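**Packing table help wanted, part time, September start**

Kultholm sells printed gift bags and wrapping to small shops. Orders pick up from September on, and we need people at the packing table to open, check, and sort bags before they go out. The work is simple but it has to be done carefully. Most of our prints are leaves, dots, and flowers on white, and creases show.

## What you would do

- Take bags from the delivery cartons and stand them up on the table.
- Look over the print on both sides. Smudges, missing color, and crooked patterns go in the reject carton.
- Smooth out light folds by hand. Hold the bag low so the printed part stays clean.

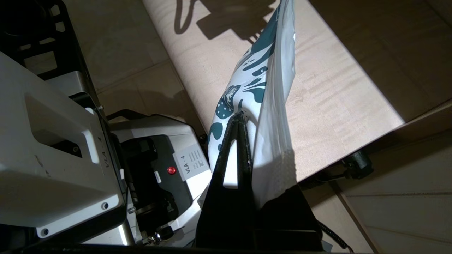 - Check handles where the style has them. Pull once, gently. A handle that slips goes to rejects.
- Stack finished bags in sets of 20 and put a slip on each set with the style name and your initials.
- Fold empty cartons flat and leave them by the back door.

A normal shift is 300 bags. New people get their first week to work up to that.

## The table

You will work at a light wood table, standing or on a stool, whichever you like. Drinks are fine if they stay at the far end, away from the bags. Please wear closed shoes. The floor is tile and cartons get set down on it.

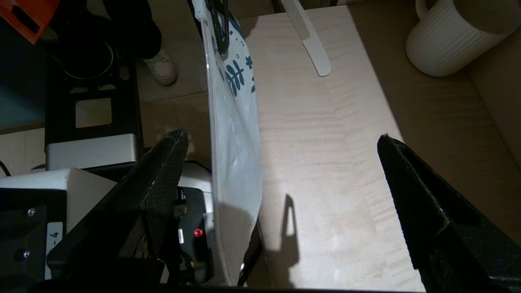
*White bag with a leaf print and black handle, on the packing table.*

We run two lines at the moment. Fivus is the everyday line and makes up most of the orders. Asix is smaller and goes to stationery shops, who are picky about corners, so allow more time for it.

Some bags have a clear glossy layer over part of the paper. It shows fingerprints, and it can hide a fault in the print underneath. Tilt the bag toward the light and check it from the side as well as the front.
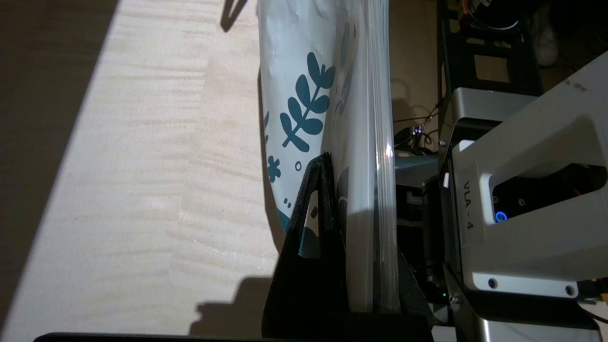

If you aren't sure whether a mark counts as a fault, set the bag aside and ask. We would rather look at 40 doubtful bags at the end of a shift than get 5 back from a shop.

## Hours and pay

Shifts start at 8:30 a.m. or 1 p.m. and last four hours. You can ask for the same slot every week. Pay is hourly, with the rate given when we call you, and training time is paid the same. The job runs through December, and a few people are usually kept on after that.

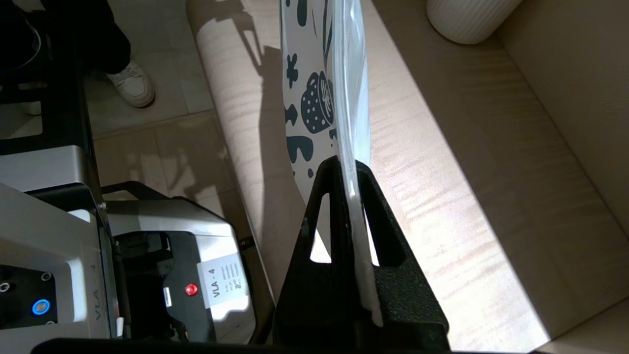
Pylypenko
Packing and Orders, Kultholm

## Who can apply

No experience needed. You should be able to stand for part of a shift, lift a carton of paper bags, and see small print faults at arm's length, with glasses if you wear them. Basic English is enough for the slips.

## How to apply

Send a short note with your name, a phone number, and which shift suits you. A résumé is optional. You can also drop the note off at the front desk before 4 p.m. We will ask you to come in for an hour, paid, to try the work and see if you like it. Applications close at the end of August.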